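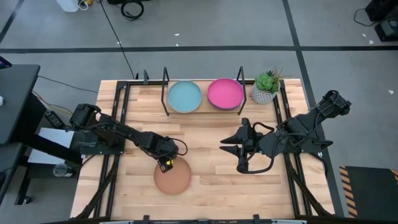 Verska, the first of the outside groups to train on this set, wrote back that the plates were fine but could we please say which episodes we were proud of and which we had merely kept. It was a fair complaint. Most of this README is an attempt to answer it, and the rest is the sort of thing we should have written down in November and didn't.

Kilton Plates, release notes and data card
Last edited 10th April

What is in it

2000 episodes of two-armed table work, all of them driven by a person and none by a policy. The job is always some version of the same one: plates on the table, a low rack at the far side, get the first into the second. A few episodes run it backwards and unload the rack, mainly to give the operators a change.

Plates differ in colour, and instructions refer to them that way ("put the pink plate in the rack"). If your model turns out to be very good at colours and very poor at plates, you will not be the first.

The potted plant is a distractor. It has no instruction attached to it and is never the goal of an episode. Early models from the Lemieux baseline took a keen interest in it all the same.

How it was gathered

One operator drives both arms at once. Each episode starts with the arms parked, and recording begins on a foot pedal and ends on the same pedal, so the last moments of many episodes show two arms doing nothing while somebody feels for the pedal with their shoe. We trimmed the worst of these. Trim the rest yourself if stillness bothers your loss curve.

Operators were asked to work at a comfortable speed. Comfort varies. Operator 8 is quick and slightly alarming, operator 11 treats every plate as an heirloom, and both are in the training split. The operator number is stored with each episode in case you want to weight them.

Between episodes the plates are put back by hand, to positions drawn from a list. The list was shuffled once, printed out, and then followed with varying degrees of faith. Do not treat the starting positions as uniform. There is a clear fondness for the middle of the table.

What the labels mean

Every episode carries one of these:

clean - the plate went where it was told, first go
recovered - something slipped or missed and the operator put it right
kept - the job was done, after a fashion
failed - it wasn't

Verska's question is answered by the first two. We are proud of "clean" and rather fonder of "recovered", as it is where the useful corrections live. "Kept" exists because we argued over those episodes and got tired. Leave it out of a first training run and add it back when you have something to compare against.

Failed episodes sit in their own folder. They are whole, with nothing cut, and were not staged. Please don't mix them in by accident, as Banditz did, and then write to us about the results.

Known faults

In session 9 the clock on the right arm drifted against the camera. The joint readings are good and the pictures are good, but they disagree about when anything happened. A corrected index is included, and the loader uses it unless told otherwise.

The background is a working room and looks like one. Desks, cables and bits of kit move about between sessions, and we have not masked any of it. A model that learns the session from the clutter can then guess the operator, so split by session and never by episode.

Gripper force was not recorded. The opening width was, and people have tried to get one from the other. We wish them well.

Using it

Start with the small sample folder, play back a few episodes, and check that left is left in your setup before doing anything that takes all night. Our arms are named from the fixed camera's view. Yours may not be.

Corrections go in the issue tracker, with the episode number. "Some of them look odd" has been received and noted.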